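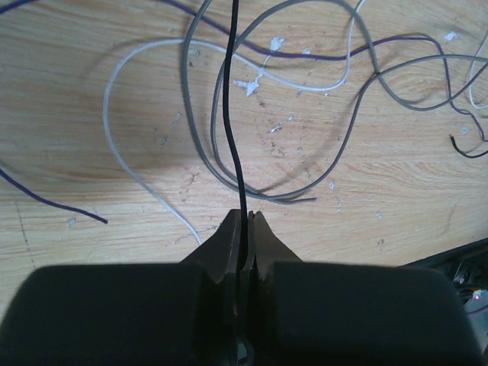
빨래 개는 로봇은 언제 살 수 있느냐는 질문을 가족 모임 때마다 받는다. 공장 설비 쪽에서 일한다고 하면 다들 그쪽 소식을 잘 알 거라고 생각하는 모양이다. 내 대답은 몇 년째 비슷하다. 빨래는 잘 모르겠고, 우리 쪽에서는 전선이 제일 어렵다.

내가 다니는 Palumbo는 제어 배선과 소형 장비 조립을 하는 회사다. 큰 회사는 아니다. 작업장 절반은 자동이고 절반은 사람 손이다. 자동인 쪽은 나사 조이기, 판재 이송, 라벨 부착 같은 일이고, 사람 손인 쪽은 거의 전부 선을 만지는 일이다. 선을 자르고, 피복을 벗기고, 단자를 찍고, 브라켓 뒤로 돌려서 묶는다. 이 가운데 자르고 벗기고 찍는 것까지는 기계가 한 지 오래됐다. Susico라고 부르는 절단기가 한 대 있는데, 길이를 143mm로 넣으면 143mm로 나오고 173mm로 넣으면 173mm로 나온다. 1000가닥을 걸어 놓고 점심을 먹으러 가도 된다. 내가 입사하기 전부터 있던 기계다.

문제는 그다음이다. 잘린 선은 통에 담기는 순간부터 서로 엉킨다. 사람은 그중에서 검은 선 하나를 집어 올릴 때 별생각을 하지 않는다. 손끝으로 살짝 당겨 보고, 딸려 오는 게 있으면 반대쪽으로 흔들어서 턴다. 기계한테 이걸 시키려면 먼저 어느 것이 검은 선인지, 그 선이 회색 선 위에 있는지 아래에 있는지, 어디를 집어야 하는지를 알아야 한다. 집고 나면 또 모양이 바뀐다. 상자는 들어 올려도 상자인데 선은 들어 올리면 다른 모양이 된다. 처음에 계산해 둔 위치는 그 시점에서 쓸모가 없다.

집안일 로봇이 늦어지는 이유도 나는 여기에 있다고 본다. 식탁을 닦거나 바닥을 쓰는 일은 대상이 가만히 있다. 로봇 청소기가 먼저 나온 것도 그래서일 것이다. 그런데 그 청소기도 충전 케이블 하나를 만나면 멈춘다. 우리 집 것은 멀티탭 앞에서 매번 걸린다. 이불, 양말, 비닐봉지, 이어폰 줄. 집 안에 있는 물건 중에 모양이 정해진 것보다 안 정해진 것이 더 많다는 생각을 청소기를 꺼내 주면서 자주 한다.

작년 12월에 Kevcombe에서 하는 자동화 설비 전시를 보러 갔다. 부스마다 로봇 팔이 하나씩은 있었고, 대부분은 정해진 자리에 놓인 블록이나 병을 옮기고 있었다. 속도는 빨랐다. 나는 선을 다루는 시연이 있는지 찾아다녔는데 세 군데뿐이었다. 한 곳은 선 끝에 이미 커넥터가 달려 있어서 커넥터를 잡았고, 한 곳은 선이 지그에 반듯하게 고정돼 있었다. 나머지 한 곳만 책상 위에 그냥 놓인 선을 집었다. 느렸고, 두 번에 한 번은 옆의 선까지 같이 물었다. 그래도 나는 그 부스 앞에 제일 오래 서 있었다. 우리 작업장에서 필요한 건 그쪽이다.

돌아와서 팀 안에서 Stesia라는 이름으로 작은 검토를 하나 시작했다. 거창한 건 아니고, 선 정리 공정을 잘게 나눠서 어디까지 기계에 넘길 수 있는지 표로 적어 보는 일이다. 적어 보니 우리가 "선 정리"라고 한 줄로 쓰던 작업이 꽤 길었다. 색으로 선을 고른다. 엉킨 데서 빼낸다. 끝을 찾는다. 방향을 맞춘다. 브라켓 뒤로 넘긴다. 남는 길이를 가늠한다. 여러 가닥을 모아 쥔다. 케이블 타이를 두른다. 당긴다. 꼬리를 자른다. 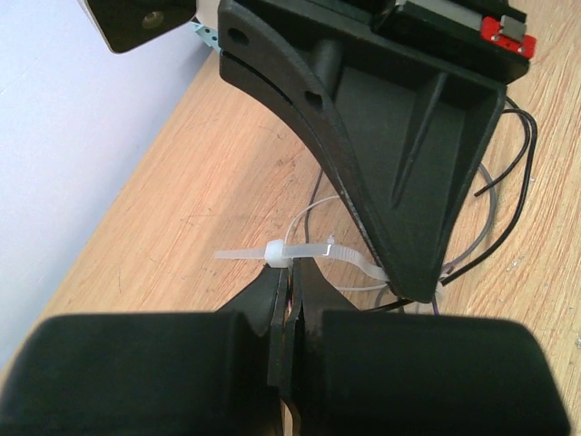
표에서 가장 오래 붙들고 있었던 칸은 케이블 타이였다. 처음에는 쉬운 칸이라고 생각했다. 타이를 두르고 조이고 자르는 전동 공구는 이미 시중에 있고, 우리도 한 번 빌려 써 봤다. 앞이 트여 있고 선이 모여 있으면 잘 묶는다. 그런데 실제 제품에서는 묶을 자리가 대개 부품 바로 밑이나 옆에 있다. 공구 머리가 들어갈 공간이 없고, 선은 누가 쥐고 있지 않으면 벌어진다. 사람은 왼손으로 선을 모으고 오른손으로 타이 끝을 밀어 넣은 다음, 보이지 않는 뒤쪽에서 손가락으로 끝을 받아 온다. 이 "받아 오는" 동작이 표에서 한 칸인데, 거기에 적을 말이 마땅치 않았다. 결국 "감으로 함"이라고 적어 뒀다. 검토서에 쓸 말은 아니라서 나중에 고쳐야 한다.

조이는 힘도 문제다. 너무 당기면 얇은 선의 피복이 눌리고, 덜 당기면 진동에 밀린다. 숙련된 사람은 톱니가 넘어가는 소리와 손에 오는 저항으로 멈출 때를 안다. 힘 센서를 달면 될 것 같지만, 선이 세 가닥일 때와 일곱 가닥일 때의 느낌이 다르고, 굵은 선이 안쪽에 들어갔는지 바깥쪽에 있는지에 따라서도 다르다. 신입에게 이걸 가르칠 때도 말로는 잘 안 되고 옆에서 몇십 개를 같이 묶어 봐야 한다. 요즘 로봇 연구에서 사람이 직접 조종하면서 동작을 보여 주고 그걸 배우게 하는 방식을 많이 쓴다는데, 신입 교육하고 비슷하다는 점에서 나는 그 방향이 맞는 것 같다. 다만 신입은 몇십 개면 되는데 로봇은 몇 개를 보여 줘야 되는지 내가 들은 숫자마다 다 달랐다.

그러면 설계를 바꾸면 되지 않느냐고 묻는 사람도 있다. 맞는 말이고, 우리도 일부는 그렇게 하고 있다. 브라켓에 선이 지나갈 홈을 파거나, 타이 대신 클립으로 누르게 하거나, 아예 선을 줄이고 기판으로 돌린다. 홈을 판 제품은 사람이 해도 빨라졌다. 그런데 우리가 받는 일의 상당수는 이미 쓰고 있는 장비의 수리나 개조다. 그런 건 남이 오래전에 설계한 대로 와 있고, 선 색깔도 도면과 다를 때가 있다. 그 앞에서는 설계 이야기를 할 수가 없다.

집도 마찬가지라고 생각한다. 로봇에 맞게 지은 집이라면 지금 기술로도 꽤 많은 일을 시킬 수 있을 것이다. 서랍 손잡이가 다 같은 모양이고, 옷이 다 같은 크기로 걸려 있고, 케이블이 바닥에 나와 있지 않은 집. 우리 집은 그렇지 않고, 아마 대부분의 집이 그럴 것이다. TV 뒤의 선을 마지막으로 정리한 게 이사 온 날이다.

현재까지 표에서 기계로 넘길 수 있다고 표시한 칸은 자르기와 벗기기, 단자 찍기, 그리고 색으로 고르기다. 색 고르기는 카메라로 꽤 잘 된다. 다만 짙은 보라와 검정은 조명이 나쁘면 섞인다. 빼내기는 보류로 뒀다. 한두 가닥만 느슨하게 겹쳐 있으면 될 것 같고, 한 뭉치가 되면 아직 안 될 것 같다. 두르기와 당기기는 사람이다. 꼬리 자르기는 칸만 놓고 보면 기계가 할 수 있는데, 앞뒤를 사람이 하는 마당에 그것만 넘기면 물건이 왔다 갔다 하는 시간이 더 든다. 이런 식으로 기술은 되는데 순서 때문에 안 되는 칸이 몇 개 더 있다. 전시장에서는 이런 이야기를 거의 못 들었다.

빨래 이야기를 물어보는 친척에게는 올해도 비슷하게 대답할 것 같다. 수건은 될지도 모르고, 양말 짝 맞추기는 우리 색 고르기와 비슷하니까 되는 쪽일 수 있다. 뒤집힌 티셔츠 소매를 꺼내는 건 우리 표로 치면 "받아 오는" 칸에 들어간다.

Stesia 표는 다음 분기에 한 번 더 고친다. "감으로 함" 칸에 뭐라고 쓸지 정하면 여기에도 적어 두겠다. 비슷한 공정을 하는 분이 있으면 그 칸을 어떻게 나눴는지 댓글로 알려 주시면 좋겠다. 특히 타이를 뒤쪽에서 받을 때 보조 지그를 쓰는 분이 있는지 궁금하다.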